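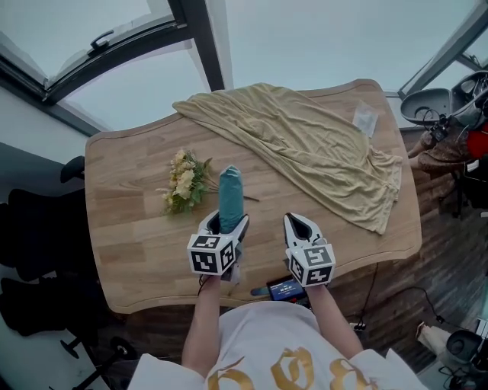
Okay, so I finally got a full afternoon with the Padmont handheld grippers and I have opinions. I ran them back to back against the Bideck pair I've had since winter, same table, same junk on it, same two arms (mine). The Padmonts close softer and they're lighter at the wrist, and by the end of the day I wasn't shaking my hands out every ten minutes like I do with the Bidecks. Where they fall down for me is the finger shape. Those curved white fingers are great on anything round. The teal roll in the left one is standing straight up between the jaws and I barely had to aim for it. Flat stuff, though, ugh. Cloth lying on wood is a two-hand job every time, pinch with one and chase with the other, and the little plastic bag was worse than the cloth. Also the marker cube sits right under the jaws, so when you go in low you're thinking about the cube instead of the thing you're picking up. Anybody else running these? What fingertips are you using?

- slavek_k

Search this board Advanced Go
Home Forums Grippers & End Effectors New posts Log in

valbona_l wrote:
Yes! I have the same pair and the cloth thing drove me nuts until I stuck thin silicone tape on the inside of the black jaws. Cheap stuff, the kind for wrapping pipes. It wears through after more than 500 grasps or so and then you peel it and do it again. Night and day on fabric. Didn't help one bit with bags, sorry.

dagny_b wrote:
I'm going to disagree about the Bidecks. They're heavy, sure, but the weight is in the right place and my tracking is so much cleaner with them. With the Padmonts I get jumps whenever I roll my wrist past a certain point and the cube goes edge-on to the camera. I'd take a sore forearm over throwing out half my takes.

slavek_k wrote:
Huh, I didn't get many jumps. Which camera are you on? I'm on the Jesuto wide one, the 88 degree lens. Overcast day too, so I had no glare from the window at all. On a sunny day under that skylight I might be telling a different story.

dagny_b wrote:
Same camera, narrow lens. Could be that. But I also think you're being generous, you did one afternoon. Do a week of it and count your bad takes. I went through 3,705 of them in May (don't ask) and the Padmont ones were the worst of the bunch by a lot.

ivar_th wrote:
Were those all the same operator though? We swapped people in and out on ours and the difference between people was way bigger than the difference between grippers. I'm terrible with the Padmonts and my labmate Signe Arnardóttir makes them look easy. She comes in at a slant so the cube never ends up between the camera and the object. I come straight down like a claw machine.

dagny_b wrote:
Three operators. OK, fair, I never split it out by person. I still don't like the cubes.

valbona_l wrote:
Nobody likes the cubes, Dagný :) But mine have been fine since I reprinted the markers on matte paper. The ones that shipped with my pair were kind of shiny and I lost them under the desk lamp constantly.

slavek_k wrote:
Matte paper, writing that down. And I ordered some silicone tape. The slant thing makes sense too, I'm pretty sure I was coming straight down on the bag every single time.

One more question while I've got you all. Has anyone put different fingers on these? Urbańczyk sells a flat set with a thin lip at the end, and I keep looking at them for the bag problem.

ivar_th wrote:
I have the Urbańczyk set. The lip is great on paper and bags, it gets right under the edge. But you lose the round stuff, bottles and tubes and whatever just spin on you. I ended up with a flat set on the right hand and the stock curved ones on the left, which feels weird for a day and then doesn't.

dagny_b wrote:
Mixed fingers is a terrible idea if you're planning to train one policy for both arms.

ivar_th wrote:
I'm not, mine are separate. Works fine here.

valbona_l wrote:
Swapping fingers takes 8 screws on each gripper btw, and the short ones strip if you look at them wrong. Get spares before you start.

slavek_k wrote:
Of course it does. Okay, I'll do tape and matte markers first, try the slant, and keep a tally of bad takes this time so Dagný has something to yell at me about. If the bag still wins I'll get one flat set and put it on the right.

dagny_b wrote:
Split it by lens too please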